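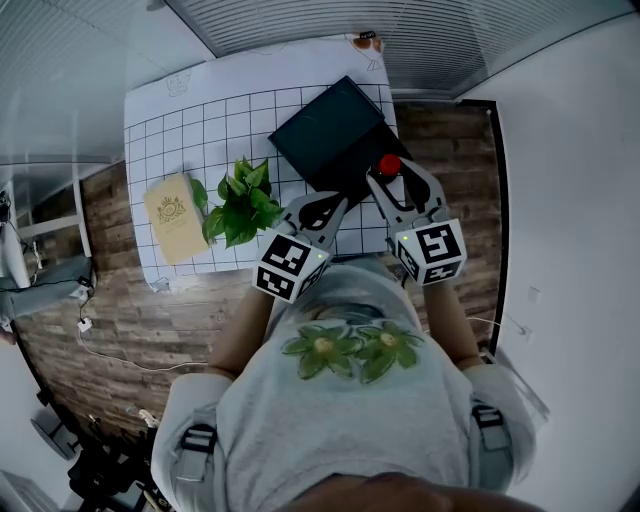

Collection session at the Navunance site, tabletop station, with both hand-held grippers in use, the right one at the red ball.

Tabletop Handling Data Collection
Progress report for September
Submitted 1 October 2026 by Philomena Ackah, collection lead

1. Summary

We recorded 3,196 demonstrations in September. Of these, 1,793 have passed review and are in the shared store. The rest are waiting for review or have been rejected, and the split is given in section 3. The target in the work plan was 2,000 reviewed demonstrations by the end of the month, so we are behind on review and ahead on recording. We do not expect this to affect the November training run.

2. Work done

All September recording was done with the paired hand-held grippers. The operator wears the shoulder harness and works standing at the table. Each gripper carries a marker cube, and hand position is recovered from the cubes after the session. The printed grid sheet stays on the table for every recording at this station.

The task list for the month had three groups: picking up small items, moving boxes, and placing an item next to another one. The object set includes the red ball, the dark box, the cream box with the gold crest, and the artificial plant. The plant was added at the request of the Tolau team, who wanted more examples with leaves partly hiding the target. Operators move the objects to a new layout before each recording and are asked not to repeat a layout within a session.

We completed 74 sessions. Two operators were trained during the month and are now working without supervision. A third starts next week.

3. Review and rejected recordings

Review is done by hand in Zamby. The reviewer watches the full recording, marks the start and end of the task, and gives it a pass or fail. The most common reasons for failing a recording were:

Marker cube lost from view for more than one second, usually when the operator turned a wrist too far inward.
Object dropped and picked up again without the restart being logged.
Operator's head leaning into the overhead view far enough to cover the hands.

So far 412 recordings have been failed and 991 have not been looked at. We changed the operator instructions in the middle of the month to deal with the first problem. Failures for that reason have dropped since then, but the later sessions are also the ones with the most unreviewed recordings, so we would rather wait before giving a rate.

Failed recordings are kept. Kanaujia has asked whether the dropped-object ones can be relabeled as recovery examples, and we will send them a small batch to try.

4. Equipment

One gripper was out of service for two days with a worn finger pad. We had one spare pair of pads and used it. A further four pairs are on order. Battery life is enough for a normal session but not for two in a row, and operators now swap batteries at every break.

5. Budget

Spending on operator hours was slightly over plan because of the training time. Equipment spending was under plan. We are not asking for any change to the total.

6. Next period

Clear the review backlog, with a second reviewer working half time.
Begin the two-handed box opening tasks.
Set up the second table at Navunance, using the same grid sheet and object set.
Deliver the first full release to Tolau, with the session log and the list of failed recordings attached.

One decision is needed from the program office. The second table can be lit to match the first or left with the room lighting as it is. Tolau prefers the second option for variety. We need an answer before the table is set up.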